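Getting past level 53 in Fumus without spending coins

I love this level, and it took me ages to crack it! Start by clearing the left column only, and leave the smoke jars alone until the second wave drops. You'll want at least 808 points before you touch them.

Next, swap your booster for the Lacroix lantern – it burns for two extra turns – and work upwards from the bottom row.
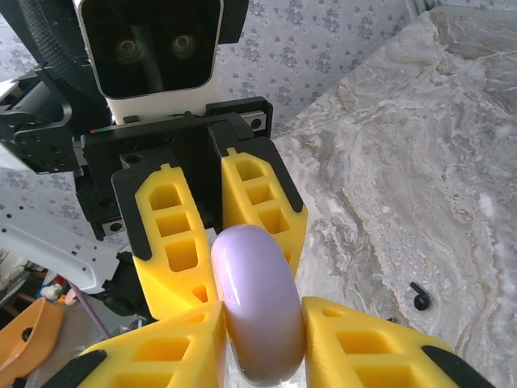
Once the last jar pops, tap the bell straight away and let the chain run. My best finish is 849, and Jamila Siriwardena got 842 on her first go with the same route. Level 54 opens with the bell already lit, so save your lantern.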